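How do you stop ribbed cloths going out of shape when you fold them?

Posted in Laundry and Linen

I have a pile of kitchen cloths, mostly ribbed cotton, and they never sit flat. I fold them lengthways into a long strip and the ends always come up, one end worse than the other. The drawer is 15 cm deep and it jams. I also have waffle ones that I've given up on and just heap at the side. Should I be ironing them, or folding them differently?
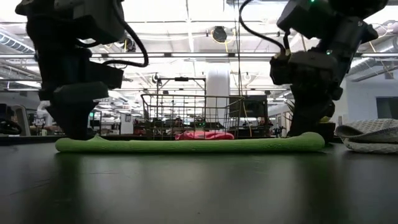

The green one folded, with the wire basket behind it.

They get a 40 degree wash and then go on the airer. I don't use softener on them.

Mudassar Rajput

Asif Kazmi
Don't iron them, it flattens the ribs and they soak up less. Pull each cloth square while it is still damp – hold two opposite corners and tug, then do the other two. Dry it flat over two rails of the airer so there is no crease in the middle.

For folding, a long strip is the hardest shape to keep flat. Fold in half, then in half again the other way, and press the air out with your hand. If the ribs run along the fold it will lie flatter than if they run across it. Stand the cloths on edge in the drawer and they can't catch on the top.

Waffle ones shrink more in one direction, so they will never match up at the corners. I roll mine.

silitz82
just chuck them all in the basket. they're for wiping up

Mudassar Rajput
Thanks both. Tried the damp tugging on four of them and the corners meet now. Will roll the waffle ones – the drawer shuts with room to spare without them in it.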